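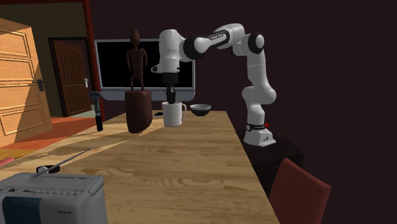 Getting Stains and Marks Off a Wooden Table

Most marks on a wooden table are in the finish and have not reached the wood. Work out which kind you have before you put anything on it, and start with the mildest method. You can always go stronger later.

First, find out what finish you have
Put a drop of water somewhere out of sight, such as the underside of the top or the inside of a leg. If it beads and sits there, the table has varnish, lacquer or polyurethane. If it darkens the wood within a few minutes, the table is oiled, waxed or bare. Wipe the drop up either way.

White rings
A white ring is moisture trapped in the finish. Fresh ones often fade by themselves overnight, so leave them until morning. If the ring is still there, lay a dry cotton dish towel over it and press with a warm iron, no steam, for a few seconds at a time. Lift and look after each pass. Stop as soon as the ring is gone. Keep the iron moving, and don't try this on a shellac finish, which softens with heat.

For a faint ring, plain petroleum jelly is worth a try. Rub a little in, leave it overnight and buff it off. Mayonnaise does the same job but smells.

Dark rings
Dark marks have gone through the finish into the wood. On oak they are usually black and come from water meeting iron – a wet can or a plant stand with metal feet. No polish will shift these. The finish has to come off in that area and the wood be treated with oxalic acid, sold as wood bleach. Wear gloves and eye protection, follow the package, and rinse well. Expect to refinish the whole top afterward, as a patch nearly always shows.

Coffee and tea

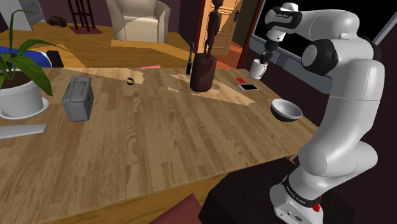
Wipe up spills right away with a damp cloth and then a dry one. For dried coffee on a sealed table, use warm water with a drop of dish soap and go with the grain. If a brown shadow remains, make a paste of baking soda and water, rub it very lightly with a fingertip, and wipe clean. Baking soda is a mild abrasive and will dull a glossy finish if you lean on it.

On an oiled table, coffee can soak in. Sand the spot by hand with fine paper, feather out the edges, and put on a thin coat of the same oil. Let it dry overnight before you judge the color.

Grease
Cover a fresh grease spot with cornstarch, leave it for 3 hours, and brush it off. Repeat if needed. Old grease on bare wood may need mineral spirits on a rag. Open a window. Lay used rags flat outdoors to dry, especially any with oil on them – a wadded oily rag can catch fire on its own.

Stuck paper
Don't scrape. Dab olive oil on the paper, wait 7 minutes, and roll it off with your thumb. Wash off the oil with a little soapy water.

Small dents
If the wood is dented but the fibers aren't cut, steam will often raise it. This works on bare or oiled wood. Lay a damp cloth over the dent and touch it with the tip of a hot iron. Let the wood dry fully before sanding.

Regular care
Dust with a soft, barely damp cloth. Skip silicone sprays, which leave a film that causes trouble if you ever refinish. Oil an oiled table every 6 months, or when it starts to look dry and gray. Paste wax once or twice a year is enough for a waxed one.

Use coasters with a cork or felt bottom. Rubber feet can react with some finishes and leave marks that don't come out, so check under lamps and trays as well.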